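3.2 Materials and table setup

All brews were made on the same table over the first weeks of August. Filters were tan paper cones, unbleached, size for one to two cups, bought in one lot of 240 from Grimitz. Of these 18 were thrown out before the study (seam split or tip badly creased) and the rest kept flat in their sleeve until use. Dripper is clear glass with spiral ribs on the inside wall. Server is amber glass, round, and it was kept next to the dripper for the whole session. Beans from Sanano, one roast, ground same morning.

The table had a cloth on it throughout, white with a small print of stems, leaves and rust-red flowers. We kept the cloth for two reasons. Glass slides less on it, and participants in the pilot said the bare table felt like a lab. Crumbs and bits of paper were brushed off between sessions but not between single brews, see Section 5 for why this might matter for the spill scores.

3.3 Seating the filter

Most of the variance we care about happens before any water is poured. A cone that sits crooked leaves a gap on one side, the paper folds in on itself, and grounds end up behind it. So the seating step was broken down and scored alone. Steps as follows: fold the seam, open the cone with a finger, lower it tip first, press to the ribs. Order fixed. No rinsing before the score was taken. 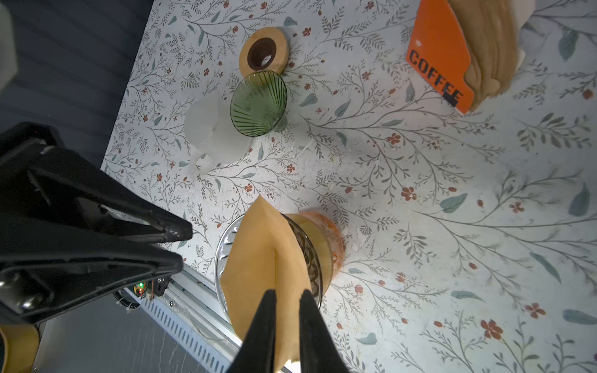 Figure 2. Paper filter held by the folded tip over the glass dripper, amber server behind.

Seating was scored on the Kristiansen scale, zero to four, where zero is paper not in the cone and four is paper touching the ribs all the way round. Two raters, both blind to the grind setting. Where they differed by more than one point a third rater (M. Beddoe) decided. Rims were checked from above and then from the side, which clear glass makes easy; an earlier round with a ceramic dripper had to be dropped becuase nobody could see the lower half of the paper.

Of the scored seatings 109 got a four on first try. Lower scores mostly came from the seam: left unfolded it pushes the cone off center, and no amount of pressing at the top fixes that. Tip creases mattered less than we expected. Torn tips mattered a lot, but were rare and are are left out of Table 3.

Pouring is covered in the next section. Same kettle, same water, same scale.

Related items
Civo Working Notes: Grind size and drawdown in small glass drippers
Kettle spout shape and pour rate, a short report
Beddoe, Myfanwy. Paper or cloth? Filters in the home kitchen
Correction to Table 1, Cleaning times for glass servers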